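October
Ohemaa Abugri and Urmila Sengar

4. Soft goods in the shared living room

4.1 What stays out and what gets put away

The homes in the Damgaard study differed in size and in the number of people living there, but the living room raised the same difficulty in nearly all of them. Hard items such as cups, remote controls and shoes had a known place, and the people we spoke with could name it without stopping to think. Soft items did not. Blankets, throws, cushions and plush toys moved between the sofa, the floor and the bedrooms over the course of a day, and adults in the same home often gave different answers when asked where a given blanket belonged.

We used the diary sheets described in Section 3 to follow this. Each home kept the sheets for 30 days. The person filling in the sheet wrote down which soft items were out at the end of the evening, where they lay, and whether anyone had folded or moved them that day. We collected around 2000 entries. Entries that named an item but gave no place were left out of the counts and kept for the reading of comments.

Three kinds of place came up again and again. The first was the sofa, including its arms and back. The second was the floor or a rug next to the sofa. The third, which we had not planned for, was what several respondents called "in between," meaning that the item lay across two surfaces and had no single place at all. Our first version of the sheet had no box for this. Respondents wrote it in the margin, and we added a box when the second batch went out.

4.2 Folding

Folding was less common than we had expected from the pilot in Bavitus. There, most households told us that blankets were folded every night. The diary sheets from Damgaard show folding mainly on days when guests were due, and on Thursday, when many of the homes in the sample did their cleaning. On other days a blanket was more often pushed to one end of the sofa or left as it was.

Parents of young children gave two explanations. One was that a child would want the blanket again early in the morning. The other was that the blanket was part of a play area, and that moving it would mean moving everything on or near it. A mother of two wrote: "If I pick up the blanket I have to pick up the books, and then I am cleaning the whole room." We found comments of this type on 200 sheets. They suggest that the blanket works as a kind of border for loose things, and that people put off folding it until they are ready to deal with the rest.

Figure 3. A printed pink blanket in loose folds between a red sofa and a white, fluffy surface, with a magazine or booklet at its edge.
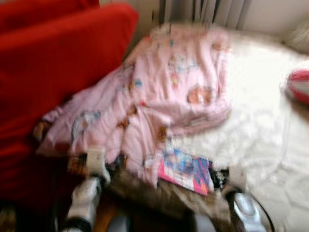
Printed matter was the item most often reported together with a blanket. Magazines, coloring books and thin booklets were listed as lying on, under or beside one, and they tended to stay there for several days. Toys were reported with blankets less often, perhaps because most of the homes had a bin or basket for toys and none that we know of had one for magazines. When the blanket was finally picked up, the magazine was usually placed on the nearest flat surface and entered on the next sheet as a new item.

We coded "on the blanket" and "beside the blanket" separately at first. The two coders, Abugri and Sengar, disagreed so often on items that lay partly on the cloth that we merged the codes into one, "with blanket." All results in Section 5 use the merged code.

4.3 Limits

The sheets were filled in by one adult per home, usually the one who did most of the tidying, and that person may notice blankets more than others do. Color and pattern were not asked about. Some respondents gave them anyway, mostly for children's blankets with printed figures, and it is possible that a patterned blanket is remembered and written down more readily than a plain one. The sheets used in the Woduvow homes will include a line for pattern so that this can be checked.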